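Über uns

Clastia gibt es, weil fünf Leute sich nach einer Wahlkampfveranstaltung nicht einigen konnten, was der Kandidat gerade gesagt hatte. Jeder hatte mitgeschrieben. Die Mitschriften passten nicht zusammen, und zwei davon widersprachen sich schon beim Thema. Am nächsten Morgen lasen wir in der Zeitung eine dritte Fassung, die uns allen am besten gefiel und die ebenfalls falsch war.

Seitdem führen wir ein Archiv. Wir sammeln, was Abgeordnete, Bürgermeister und solche, die es werden wollen, öffentlich sagen, und legen es neben das, was sie früher gesagt haben. Mehr machen wir nicht. Es reicht für eine volle Arbeitswoche und gelegentlich für einen Anruf aus einer Pressestelle.

Was wir sammeln

Reden, Podiumsdiskussionen, Radiogespräche, Wahlprogramme, Flugblätter, Antworten auf Bürgeranfragen. Im Bestand liegen derzeit Äußerungen von 235 Politikerinnen und Politikern, die meisten aus der Kommunal- und Landespolitik. Die große Bühne wird ohnehin von genügend Leuten beobachtet. Wer dagegen im Verkehrsausschuss erst gegen die Umgehungsstraße war, dann dafür und schließlich immer schon dafür, hatte lange seine Ruhe.

Wir vergeben keine Noten, keine Ampeln und keine langen Nasen. Eine Meinung zu ändern ist erlaubt, manchmal sogar ein Zeichen von Lektüre. Uns interessiert der Moment, in dem jemand behauptet, es habe die alte Meinung nie gegeben. Dann stellen wir beide Zitate mit Fundstelle untereinander und gehen Kaffee kochen.
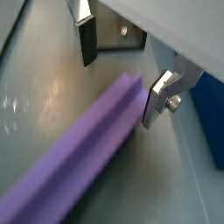
Jarlath Sheehan schrieb uns nach einer Lesung, das sei ja alles schön und gut, aber ein Archiv ohne Urteil mache es sich bequem: Wer zwei Sätze untereinanderstelle, urteile längst, er gebe es nur nicht zu. Außerdem fehle ihm bei den älteren Einträgen der Zusammenhang, und ein halber Satz aus einer Haushaltsdebatte lasse jeden dumm aussehen.

Mit dem zweiten Punkt hatte er recht. Seit April steht bei jedem neuen Eintrag der ganze Absatz, auch wenn der Redner darin dreimal den Faden verliert. Über den ersten Punkt streiten wir noch, meistens nach Feierabend.

Wer hier arbeitet

Cormac Dolan leitet die Redaktion und liest Wahlprogramme bis zur letzten Seite, was ihn auf Familienfeiern einsam gemacht hat. Lech Wieczorek betreut die Datenbank Pirero, in der alles landet. Conall Moriarty fährt zu den Veranstaltungen und sitzt dort gern in der letzten Reihe, nahe am Buffet. Ultan Breathnach prüft die Fundstellen und schickt ungefähr jede zweite zurück - zu Recht, wie wir in der Regel einen Tag später einsehen.

Wovon wir leben

Clastia gehört keiner Partei nahe, auch wenn uns schon jede die Nähe zur jeweils anderen bescheinigt hat. Wir finanzieren uns über Abonnements von Lokalredaktionen und über fast 1.000 Einzelspenden. Den Rest bringen Seminare, in denen wir erklären, wie man eine Quelle so ablegt, dass man sie wiederfindet. Von Parteien, Fraktionen und Kandidaten nehmen wir kein Geld. Es hat bisher auch nur einer welches angeboten, und der wollte einen Eintrag gelöscht haben.

Korrekturen

Wir machen Fehler. Wer einen findet, schreibt an die Redaktion und nennt bitte die Nummer des Eintrags. Berichtigungen erscheinen an derselben Stelle wie der Fehler und bleiben dort stehen. Die bislang längste betrifft Eintrag 802, bei dem wir zwei Stadträte gleichen Nachnamens verwechselt haben. Beide waren beleidigt.

Stand dieser Seite: Januar 2020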